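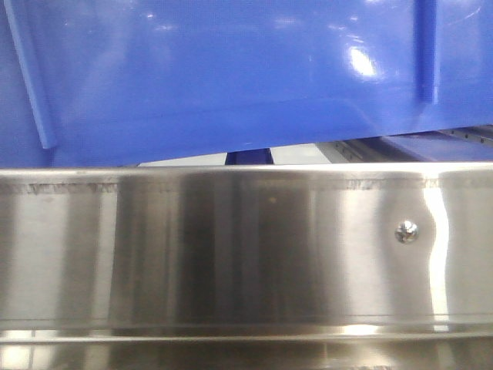 Thread by Sunita Sengar · last updated September 5, 2020

I finally got the equipment plan for our tote handling cell into a shape I'm happy with, and a few people asked me to write up how the money breaks down. So, a thread! Small plant, one arm, a whole lot of blue plastic bins.

Background for anyone new: we wash and move bins all day. In January I was given permission to price out one robot cell. Permission to price, that is. The buying part is a separate meeting and I've been getting ready for it ever since.

First thing I learned is that the arm is the easy line. You get a quote, it has a number on it, the number barely moves. Everything bolted to the arm or sitting near the arm is where the spreadsheet starts growing rows. Mine has 46 now.

I got quotes from Cosov and Jirnley. Both good! Cosov quoted the arm alone and was very clear about it. Jirnley quoted arm plus controller plus two days of setup, so at first they looked miles apart. I put them on the same sheet with the same rows and the gap mostly went away.

If you do one thing from this thread, make your own row list BEFORE you ask for quotes and send it out with the request. Vendors will fill it in. Mine both did, within the week, and Jirnley even added a row I'd missed (cable dress pack, thank you).

Now my favorite part, which is fingers. I had "gripper" down as one line. It's four lines: the gripper body, the fingers, the pads that go on the fingers, and spare pads. Pads are consumables. Budget them like gloves.
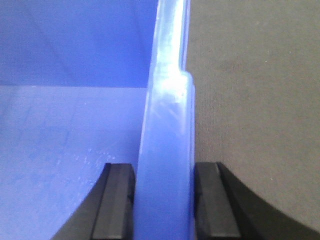

Pads closed on the side wall of a bin. Fingers and pads are separate lines on my sheet.

I love looking at a grip like this up close. You start asking purchasing questions you would never ask from a catalog page. How thick is the wall where we want to hold it? Is there a step in the molding? Do all our bins have it in the same place?

Answer to the last one at our plant: no. We have bins from two different orders and the walls aren't the same. I went around with calipers on my lunch break and had a great time. We own 240 bins, and the plan now has a row for replacing the older batch so that the arm only ever meets one kind.

That row got some pushback, fair enough. "You want to buy a robot and also new bins?" Yes! New bins are cheap next to a second set of fingers and the programming hours to go with it. I showed the two totals side by side and that helped more than any argument I could make.

Next up, stainless. Our people know how to fabricate it and I'd assumed we would do the whole surround in house. Then I priced the hours. I'm getting an outside quote from Palacios for the panels and keeping the brackets for us. Still waiting on that number, so it's in yellow on the sheet.

Shiny metal also gets its own note in the plan if you want any kind of vision. Glossy bin plus polished steel means glare, and I'd like lighting in the budget from day one. I put in 500 dollars for diffusers and mounts. It may be too low, please tell me if you've done this!

Spares. I asked three people at other plants what they wished they'd bought up front and every one of them said cables. Then pads. Then a second teach pendant, which I can't justify yet, but I've written it in at the bottom under "someday."

Training: 11 hours per operator in the current version, on paid time, on shift. I'm putting it in the capital request along with the hardware so it can't get trimmed off later as a separate thing. This was my boss's idea and it's a great one.

Software. We're trying out Fatach for logging trials, mostly so that when somebody asks "how did it do on the old bins" I can pull up a record. It's on a monthly plan, so it goes in operating costs. I had it in the wrong column for weeks.

What I still don't have: a good number for downtime during install. If you've put a cell into a working line and kept track of lost shifts, I would LOVE to hear from you. Even a messy number.

Somebody asked if I'd share the blank sheet. Sure, reply with what you're handling (bins, bags, trays, whatever) and I'll send it over. The formulas in the freight tab are a bit ugly.

Adding one more because I forgot it: freight! Put in freight. Both ways, if you're doing a trial unit.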